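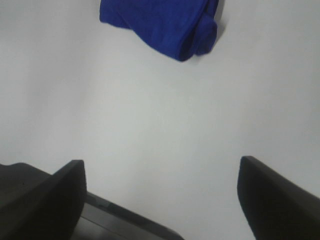

Caderno da oficina, 21 de janeiro

Assunto do dia: o pano azul. Sim, outra vez.

A Farzana pediu que ficasse por escrito como se dobram os panos da bancada, depois de encontrar a gaveta no estado em que o Nuwan a costuma deixar. O Nuwan diz que aquilo é um sistema. Fica registado que o sistema tem um único utilizador.

Método, tal como combinado com a Beverley:
1. Abrir o pano na bancada branca e alisar com a mão, do meio para fora.
2. Dobrar ao meio, e outra vez ao meio.
3. Dobrar mais uma vez, até dar um retângulo mais comprido do que largo.
4. Não bater no pano. Não ajuda e incomoda quem está a pesar coisas.

O passo 3 é onde tudo se perde. A camada de cima faz barriga, aparece um vinco na diagonal e as pontas de um dos lados resolvem seguir cada uma a sua vida. Aceita-se como "dobrado" desde que continue mais ou menos retangular e caiba na gaveta – critério do Sajib, que nunca dobrou um pano na vida mas tem opiniões firmes.
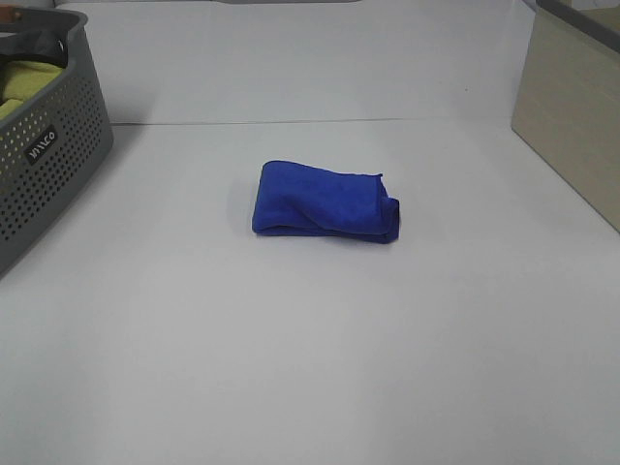
Quanto ao cesto cinzento: continua à esquerda. A Beverley queria passá-lo para a direita, eu não, e a mudança fica adiada para fevereiro, altura em que contamos ter esquecido o assunto.

Encomenda: a Pathirana só vende panos em caixas de 70. Temos gaveta para 15, com boa vontade. Perguntei se faziam caixas mais pequenas e mandaram-me o catálogo, que tem 334 páginas e nenhuma resposta.

Por fazer:
– limpar o tampo com água e detergente neutro, nada do frasco sem rótulo
– etiqueta nova na gaveta (a atual diz "vários")
– perguntar ao Decha se ainda tem os 5 panos que levou emprestados
– mostrar o passo 3 ao Nuwan, com calma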